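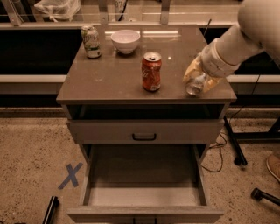

Raquel Coelho asked after the last revision whether the drawer runners can be adjusted with the drawer still loaded. They cannot. Empty the drawer before starting any step in this section.

4.3 Adjusting and refitting the drawers

Applies to Jorner bedside cabinets fitted with Utevetti side-mounted runners. Cabinets supplied with wooden runners are covered in section 4.5.

Tools: cross-head screwdriver (size 2), spirit level, soft cloth.

Removing a drawer

1. Clear the top of the cabinet and empty the drawer.
2. Pull the drawer out to its full extent, until the stop is felt.
3. Find the release lever on each runner. Press the left lever up and the right lever down at the same time.
4. Keep both levers pressed and draw the drawer forwards until it is clear of the runners.
5. Push the runners back into the cabinet.

CAUTION: Never leave more than one drawer open. An unfixed cabinet can tip forwards. Fix it to the wall with the bracket in bag C (see 4.1).

Levelling the cabinet

6. Place the spirit level on the top, first from side to side and then from front to back.
7. On carpet, turn each adjustable foot until the cabinet no longer rocks. The feet have 8 mm of travel. Do not pack the feet with card.
8. Check the level again after 24 hours on deep-pile carpet and correct as needed.

Setting the runners

9. Loosen the front screw of each runner by half a turn. Leave the rear screw tight.
10. Measure from the underside of the top panel to the upper edge of each upper runner. The distance must be 124 mm on both sides. For the lower drawer, see the table in 4.4.
11. Move the runner up or down in its slot and tighten the screw by hand. Do not use a powered driver.
12. Pull both runners forwards by the same amount, seat the drawer on them and push it home in one movement. Both levers click when engaged.

Note: If only one lever clicks, remove the drawer and repeat step 12. A drawer held on one side will close but will drop when next opened.

Load limits

Upper drawer: 8 kg
Lower drawer: 11 kg
Top panel: 26 kg, evenly spread

Care of gloss surfaces

Wipe with a damp cloth and dry at once. Cream cleaners and scouring pads dull the finish. Dresus polish may be used on the top panel only; keep it off the runners, where it collects dust.

Spare runners are sold in pairs under the Sawatzky parts list. Do not fit a new runner opposite a worn one.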